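Revised Practice Guide for Hand-Held Gripper Recording in Homes
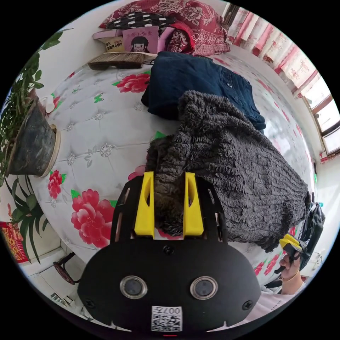
The Terstead Working Group on Household Robotics has approved the second edition of its practice guide for recording demonstrations with hand-held grippers in occupied homes. The guide takes effect in December and replaces the first edition in full. All member teams, including those working under the Preser and Girneo agreements, are asked to bring their written procedures into line before that time.

The first edition was prepared for laboratory rooms and furnished test apartments. Most recording now takes place in private residences, and the group received comments from 19 member teams on matters the earlier text did not cover. Ubaldo Marchetti, who chaired the revision, presented the final draft to members together with a table of comments and responses. The table remains available from the secretariat on request.

Consent and household property

Section 2 now requires that consent be obtained from every adult living in the home, including adults who will be absent during recording. Consent must name the rooms to be used. A team that wishes to record in a further room must return to the household with an amended form.

Personal belongings may stay where the household keeps them. The operator shall not open drawers, boxes or closets unless the task calls for it and the form says so. Letters, medicine labels, identity papers and family photographs are to be turned over or moved by a member of the household before recording starts. Any item moved by the team shall be returned to its place before the team leaves.

Soft goods

Section 4 is new and deals with blankets, clothing, bedding and towels. The following provisions apply.

4.1 Gripper fingers shall be inspected for burrs, cracks and dried adhesive before they touch any household fabric.

4.2 Long-pile and loosely knitted fabrics shall be grasped at a fold where one is available. If fibers catch, the operator shall open the fingers fully and free the fabric by hand.

4.3 Garments with buttons, rivets or zippers shall not be dragged across quilted or embroidered covers.

4.4 Fingers shall be wiped between households and whenever they have touched the floor, footwear or food.

4.5 Lenses shall be checked for lint after every 18 recordings in a soft goods session.

Several members asked whether 4.5 could be left to the judgment of the operator. The group considered the point twice and kept the fixed interval. Giorgia Gentile noted in her written response that lint builds up gradually and is easily missed by a person who is watching the fabric.

Two-handed work

When one operator uses two grippers, each device must carry its own identification mark, and both numbers must be entered in the session log. Left and right assignments may not be exchanged during a session. If a device is replaced, the session is closed and a new one opened.

Limits on session length

No operator shall record for more than 400 minutes in a week. The draft circulated to members had proposed 600, and the lower limit was adopted after comments from the Nikolaidis team on wrist strain. Setup time and breaks do not count toward the limit, but repeated takes do.

Records and transition

Logs kept under the first edition remain valid and need not be rewritten. Sessions already scheduled may proceed under the old consent form, provided that the household has received the new information sheet. Fulvio Benedetti will answer questions on the transition, and Morena Costa is the contact for requests to translate the consent form.

Corrections to the printed text should be sent to the secretariat in writing, with the section number given in the subject line.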